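Handout 4: Notes from the open day at Brallinlow
Module: Machines That Handle Things
Tutor: Ineke Hermans

Read these before the seminar. If you came on the visit you will find your own behaviour in here, mostly without your name attached. If you missed it, these notes will have to do, and you still owe me a page.

1. Where we were

The robotics lab at Brallinlow opens its doors to students and the curious once a year. We went on October 20, 2018, along with a school party and a number of people who had read the word "robots" on the poster and expected something that walked. There is no walking machine at Brallinlow. There is a large room of desks, a smaller room of screens, and Wouter Brouwer, who runs the demonstrations and has answered the question about robots taking over so many times that he now does it while plugging in cables.

The demonstration we had booked was the simulator. Several of you were visibly let down by this. I would ask you to get over it by the end of section 3, as half the module depends on it.

2. Why start in a simulator

Wouter's answer was short: a simulated arm can drive itself into a table all afternoon and the only thing lost is the afternoon. Celeste Cabral, who looks after the real arm, gave a longer answer involving the price of a finger joint and a former student. I have left the details out.

To this I would add three points from the lectures.

Resetting is free. In a real lab someone has to walk over and put everything back. In the simulator you press a key.

You know where everything is. The program can tell you the exact position of any part at any moment. A real camera gives you its opinion.

You can cheat. Friction, weight and light are all numbers in a file, and a patient student can adjust them until anything works. This last one is an advantage only until somebody asks to see it done with a real object. Please keep it in mind when you read the papers for week 6.

3. The task

The simulator at Brallinlow is called Osau. It is plain to look at – flat colours, soft light, textures that suggest someone chose them before lunch – and the view we watched was the one from the hand, looking out past the fingers. Most of you said you found it hard to follow at first. So did I, the first time. From the hand you lose your sense of which way is up, and a flat surface can look like a wall.

The exercise was about grasping a long, thin thing with two fingers. It sounds like nothing. You have all picked up a ruler. Consider, though, what has to be right before the fingers close: the hand must be in line with the bar, turned to suit it, far enough forward to get hold of it and not so far forward that it hits something with its palm. A gripper of this kind has one movement of its own, open and shut. Everything else has to be arranged by the arm behind it, which you cannot see from here and will therefore forget about. 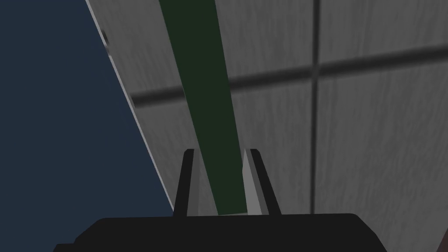 Thijs Coppens asked whether a grasp near the end of a bar is worse than one in the middle. It usually is. Hold a broom by the tip of its handle with finger and thumb and try to keep it level; your wrist will explain the matter better than I can. The word you want in the exam is torque. The words you used on the day were "it'll go all wobbly", and I have no real quarrel with them.

A second question, from one of the school party, was how the robot knows it has got hold of something. There are several ways. The fingers may stop before they are fully shut. The motors may report that they are pushing against something. The camera may show the object moving along with the hand. None of these is proof by itself, and a gripper that has closed firmly on nothing at all will sometimes report success with great confidence. Wouter calls this the politician's grasp.

4. Approach and alignment

Zdenka Kadrić took over for this part and spoke very fast, so what follows is pieced together from my notes and hers.

Think of the approach as two separate jobs. First, get the hand pointing the right way. Then move it in. Beginners try to do both together, and the result resembles a person parking a caravan. In a hand view the alignment job has a simple form: you want the target to sit in the space between the fingers. If it sits off to one side, closing the fingers now will gain you nothing, and moving straight ahead may well knock it.
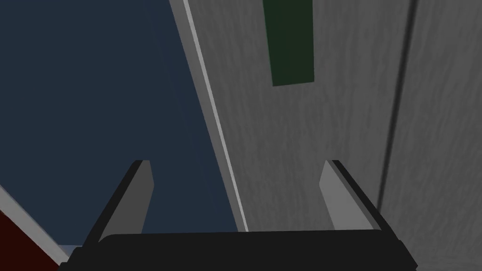 Fig. 2. Hand view in the simulator: fingers wide apart, the green strip still well beyond the tips.

Distance is the harder half. A single view is poor at telling you how far away a thing is, and in a scene with even light and hardly any shadow it is poorer still. Zdenka's advice was to look at how edges shift as the hand moves. If an edge slides quickly across your view, it is probably near. If it hardly stirs, it is probably far off. Your own eyes have done this for you since infancy without asking for credit.

She also warned against trusting colour. Anyone can find a green bar in a grey and blue world. Try it with a steel rod on a steel bench.

5. Things overheard, with corrections

"It's basically a video game." The pictures are made in much the same way. The physics is meant to be fussier, and there is no music.

"Why doesn't it just use a hand with five fingers?" Because every extra finger must be paid for, controlled and mended. Two will do for a surprising share of jobs.

"So it isn't real." The arm isn't. The control program may be the very same one that later runs on the real arm, and its mistakes will transfer beautifully.

6. For the seminar

Write one page, by hand or typed, on either of the following.

(i) Choose a long object at home. Describe where you would grasp it with two fingers in order to lift it, and where you would grasp it in order to push its far end into a slot. Say why these differ, if they do.

(ii) Choose one of the three points in section 2 and argue against it. "It looked fake" is a remark. I need an argument.

The page counts for 2 marks. I know. Do it anyway.

Reading: the Verstraete chapter on grasping, first half only. The second half contains a great deal of algebra and we shall come to it in our own time. Coats left on the coach are with Celeste, who would like them gone.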